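Shared Workshop at Callard: Frequently Asked Questions

Who may use the workshop?
Any resident of Diniddale aged 18 or over may register. Membership costs $30 a year and is renewed each June. Visitors from Atport may attend as guests of a member.

How do I book a bench?
Bookings are made at the front desk or by telephone, extension 348. A bench may be held for up to six hours in one day.

May I leave my project overnight?
Small items may be left on the storage shelves if they are labeled with your name and member number. Unlabeled items are removed at closing time.

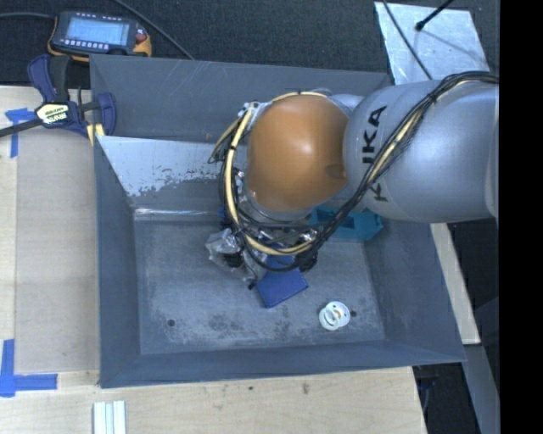

Larger items — furniture, doors, bicycles — must be taken home the same day unless the manager has agreed otherwise in writing.

Are tools provided?
Hand tools are included in the membership fee. Power tools may be used after a short safety class.

What if a tool is damaged?
Report the damage to the desk before you leave. Members are not charged for normal wear.

Whom should I contact with a complaint?
Please write to Kamol Khunthong, Workshop Manager. Letters are answered within 30 days.

Related items
Safety class dates
Guest rules
Nygård Hall room rental
Membership form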